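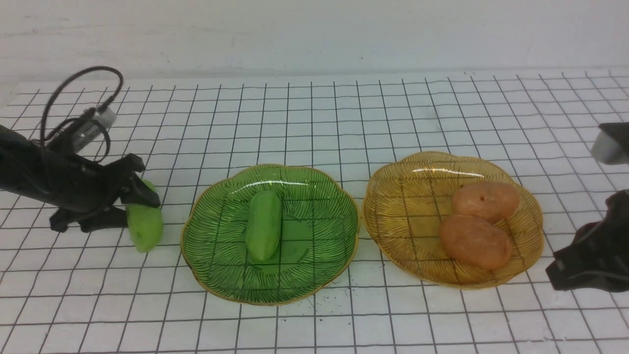
**Plindeck User Guide › Records › Immigration and Travel**

## Adding a passenger list entry

Last revised Thursday, March 6, 2025

Use a passenger list entry when you have found an ancestor on a ship's list and want to keep the voyage, the people on it and the source together. If all you have is a family story or a date in a letter, use a Note for now. A Note can be turned into a full entry later without retyping anything.

You will need:

- an open tree, with the traveler already in it
- the list itself, as a scan or a transcription
- the page and line where the traveler appears

### Create the entry

1. Open the traveler's profile and select **Events**.
2. Select **Add event**, then **Travel**, then **Passenger list**.
3. Enter the port of departure. As you type, Plindeck offers places already used in your tree. Choose one of these if it fits, so that you don't end up with the same port under two spellings.
4. Enter the port of arrival the same way.
5. Enter the date of departure and the date of arrival. If you know only one, leave the other empty. Do not estimate it from the usual length of a crossing.
6. Enter the ship's name as it is written on the list, including any misspelling. Put the corrected name in **Also known as**.
7. Select **Save draft**.

The event now shows on the profile with a gray marker. The marker stays gray until a source is attached.

> **Note:** Many lists give the date the ship was cleared by officials, and this can be a day or more after it docked. If the heading says "sworn" or "filed," enter that date under **Date recorded** and leave **Arrival** empty.

### Attach the source

1. With the draft open, select **Sources**, then **New source**.
2. Choose **Passenger list** as the type. The form changes to show fields for volume, page and line.
3. Fill in the fields from the document. For a traveler on page 752, line 2 of the Breston port lists, type `752` in **Page** and `2` in **Line**. Leave out words such as "page" or "p." — Plindeck adds them when it prints the citation.
4. If the page carries a second number, stamped or written by hand, put it in **Other number**. Page 752 in the same volume is also stamped 209. Later indexes often use the stamped number, and a cousin working from one of them will need it to find your page.
5. Drag the scan onto the panel at the right, or select **Browse**.
6. Select **Save**.

**Caution:** Replacing a scan deletes any name tags you have drawn on the old one. Export the tags first from **Scan › Export tags** if you want to keep them.

### Enter the name as written

Clerks wrote what they heard, or copied from a ticket. The name on the list may be a long way from the name your family used.

1. In **Name on record**, type the name letter for letter, with its accents if it has any.
2. For letters you can't read, type a question mark in square brackets for each one, like this: `Gu[?]rra`.
3. Under **Links to**, check that the right person is shown. The profile name does not change.

A search for Guerra will find entries typed as Guerra, Guera or Gu[?]rra if **Loose spelling** is turned on. It is off in a new tree. To turn it on, go to **Settings › Search**.

Do not correct ages here either. If the list says 19 and the baptism record makes her 21, enter 19. Plindeck shows a small triangle next to the age to tell you the two records disagree. You can add a comment to the triangle, but you can't remove it while both records stand.

### Add the place of last residence

Older lists give a country and nothing else. Later ones name a village, and this is often the only clue to where the family came from.

1. Type the place in **Last residence** as it appears on the list.
2. Select **Match place**. A list of candidates opens, with the district and country of each.
3. Choose a match, or select **Leave unmatched**.

Border changes can put one village in several countries over a century. Zultska, for instance, appears three times in the place table, once for each district it has belonged to. Pick the row whose dates cover the voyage. If you pick the modern row for an old record, the map will still be right, but the printed citation will carry the wrong district.

> **Note:** "Last residence" and "place of birth" are separate columns on most lists. Plindeck does not copy one to the other. If the birthplace column is blank on the document, leave it blank in the entry.

### Link people who traveled together

1. Open the entry and select **Companions**.
2. Select **Add from tree** for relatives who already have profiles.
3. Select **Add name only** for anyone else on the same lines, such as neighbors or people going to the same address.
4. For each companion, choose a relationship, or choose **Not known**.

Name-only companions don't appear on the tree chart. They are included in searches, and it is worth adding them. Families from the same village often crossed together, and a stranger on the next line may later prove to be an in-law.

To promote a name-only companion, open the name and select **Create profile**. The travel event and its source are carried over. This can't be undone with **Undo**; you have to delete the profile by hand.

### If the entry won't save

- **"Date out of range"** — the voyage falls before the traveler's birth or after their death. Check both dates. If the birth date is a guess, mark it **Estimated** and save again.
- **"Duplicate line"** — another person in your tree is already attached to this page and line. Open the other entry and compare the two. It may be the same person with two profiles, in which case see *Merging profiles*.
- **"Source incomplete"** — the page field is empty. Type `n/a` if the list has no page numbers.

Drafts are kept until the end of the following month. A draft started in April is removed when May ends, and Plindeck shows a reminder on the start screen during its last week.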